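Food Preparation for Small Kitchens
Unit 3 handout: Knives, boards and the space between them
Instructor: Inmaculada Manzano
Kedport Adult Evening School

Read this before class. I know how that sentence usually goes over, so there will be a short conversation at the start in which I ask people what they read, and the people who read it will look very relaxed.

Bring to class: an apron, closed shoes, a dish towel you don't love, and one onion. Last term a few people brought a bag of onions, which was generous, and one person brought a leek. The leek was not accepted.

1. What we are covering

Unit 1 was heat and Unit 2 was storage. Unit 3 is cutting, and it is the unit everybody thinks they can skip. Most adults have been cutting things since they were eight and have the scars to show for it. The aim for tonight is to slow you down and take apart what you already do, then put it back together so it wastes less onion.

We will not be learning to chop quickly. If you chop correctly for long enough, some speed arrives by itself, and if it never arrives your dinner will be ready four minutes later than a professional's.

2. The parts of a knife

You need these words so that you know what I am shouting about.

Point: the very end. Used for piercing and scoring, and for opening packages, which I ask you not to do.
Tip: the front stretch of the edge, behind the point. Fine work, such as garlic and shallots.
Belly: the curved part of the edge. This is what rocks on the board.
Heel: the back of the edge, near your hand. Most force, least finesse. Carrots, squash, cabbage cores.
Spine: the thick top of the blade. Never sharp. Use it to scrape food off the board, so the edge doesn't have to.
Bolster: the thick collar between blade and handle. Not every knife has one.
Tang: the part of the metal that runs into the handle. A full tang runs the whole length. People at dinner parties have opinions on this. A partial tang on a well-made knife will probably outlive the dinner party.

3. Which knives you need

Three. One chef's knife, one paring knife, one serrated knife for bread and tomatoes. The school's own block holds a good many more than that, and in all my terms here the boning knife has been used to open a paint can and for nothing else.

A chef's knife with an eight-inch blade suits most people. If your hands are small or your counter is narrow, six inches is fine. Hold it before you buy it. If the shop won't let you hold it, there are other shops.

On price: the curve goes up steeply and then flattens. A very cheap knife won't keep an edge through a bag of potatoes. A middling one will do everything in this course. An expensive one will do the same things and make you nervous about lending it.

4. Grip

Pinch grip. Thumb and the side of the first finger on the blade itself, just ahead of the handle. The other three fingers wrap around the handle, loosely. It feels wrong for the first week.

What most of you do now is hold the handle like a hammer, or else lay the first finger along the spine as if pointing at the onion to accuse it. Both let the blade roll sideways. The pinch stops the roll.

The other hand makes the claw. Fingertips curled under, thumb tucked behind, knuckles forward. The flat of the blade rests lightly against the knuckles and they steer it. The claw moves back; the knife stays where it is told. Don't raise the edge above your knuckles.

Practice at home with a stick of celery. Celery is cheap and forgiving and it was not going to be eaten anyway.

5. Sharp and dull

A dull knife needs more push, and a push that slips goes somewhere. You have heard this before, probably from somebody holding a dull knife.

Two separate jobs get mixed up here:

Honing straightens the edge. You do it with a steel, a few light strokes on each side, before cooking. It takes off next to no metal.
Sharpening removes metal and makes a new edge. You do it on a stone, or pay somebody to do it, a couple of times a year.

Honing a knife that needs sharpening is like combing a hat. My colleague Baltasar Robles teaches the sharpening evening in June. It is held in room 31. He brings his own stones and does not lend them. Sign up at the front desk and write your name so that it can be read.

Test for sharpness: a ripe tomato. The blade should go through the skin on the first draw with nothing more than its own weight. Don't test it on your thumb, whatever your uncle did.

6. Boards

Wood or plastic. No glass, no marble, no slate with a cheese on it. Glass boards are sold to people who dislike their knives.

Wood is kind to the edge and looks after itself if you oil it now and then with food-grade mineral oil. It does not go in the dishwasher. Plastic goes in the dishwasher and should be thrown out once the grooves are deep enough to catch a fingernail.

Keep one board for raw meat and fish and another for everything else. Color coding helps in a shared house, provided the house agrees on the colors. Mine did not, and for most of a year we had two boards for chicken and none for bread.

Wet a dish towel, wring it out, lay it flat and put the board on top. The board should not move when you shove it. If it moves, fold the towel differently. That is the towel you don't love.

Board size matters more than people expect. If the carrot is longer than the board, the carrot wins. Buy the biggest one that still fits in your sink.

7. Laying out the counter

Small kitchens fail at this point, and it has nothing to do with talent. There is one good stretch of counter and it is full of mail.

Clear it before you start. Raw ingredients on one side, board in the middle, bowls for cut food on the other side. Right-handed people usually like to work from left to right. Left-handed people should do whatever they've worked out for themselves over a lifetime of being handed the wrong scissors.

Put a scrap bowl within reach. Walking to the trash with a handful of onion skin eleven times is exercise, and you can get that elsewhere.

When a knife is out and not in your hand, it lies flat and well back from the front of the counter, in plain view, with the edge turned away from you. It doesn't go under a towel or in the sink. A knife in soapy water is a trap you have set for whoever does the dishes, and in most homes that is you.
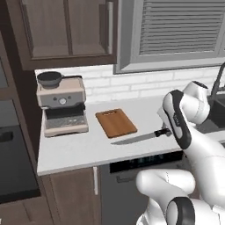
8. Carrying and passing

Carry a knife point down, close to your leg, edge facing behind you, and say "knife" as you go past people. You will feel silly. Say it anyway, and louder than you think.

Don't pass a knife from hand to hand. Set it down on the counter, take your hand off it, and let the other person pick it up. In professional kitchens this is a rule. In marriages it is a courtesy.

If you drop a knife, step back and let it fall. You can't catch it in any way that ends well. The floor tile in our kitchen has marks that bear this out.

9. The onion

In class we will do this together, slowly, and then again. Notes for afterward:

Cut it in half through the root and the stem. Peel each half. Leave the root end on, as it holds the layers together.
Lay one half flat side down. Make vertical cuts toward the root, stopping short of it.
If you want a fine dice, make one or two horizontal cuts, palm flat on top, fingers up. If you don't care, skip this. I usually skip it.
Turn and slice across. The dice falls off by itself.
Stop when the root end gets too small to hold, and put what's left in the stock bag.

On crying: a sharp knife helps, and so does a cold onion. Holding bread in your mouth does nothing, though I enjoy watching people try.

10. For next time

Dice three onions at home before Unit 4 and keep the worst one in mind. We are making soup, so the evidence can be disposed of.

Reading: the photocopied chapter on vegetable cuts, pages 153 to the end. Skip the section on turned potatoes unless you have enemies to impress.

Lost property from Unit 2 is in the box by the door. The lid without a container is still there.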